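Home | About | Research | People | Join Us | Contact

About the Trullik Group

We're a small research group at Stellard, and we work on teaching robots to use their hands by learning from ours! Solomiia Levchenko and Miroslava Bondarchuk started the group with two desks and one very stubborn question: can a robot pick up a kitchen skill without ever being driven through it by remote control?

Our method is simple to describe (and took us ages to get right). A person does the task with a pair of hand-held grippers, one in each hand, and we train on those recordings directly. People get the hang of the grippers quickly, and they move the way they would at home, with all the little corrections that make a motion work.

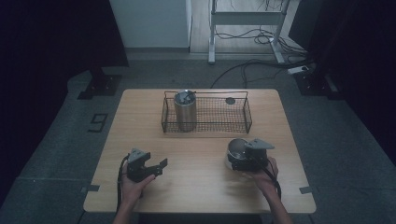 In January we finished our first full study, with 251 demonstrations of everyday tidying tasks. The result we're most excited about came from the pauses. We used to trim them out. Once we left them in, the trained policy got noticeably better at letting go of things gently, and we're still working out why.

There are five of us now, and we share a floor with the Boiko lab at Verholm. Visitors are welcome, and so are students with odd ideas. Come try the grippers!

Last updated: 20th April

Contact the Trullik Group | Back to top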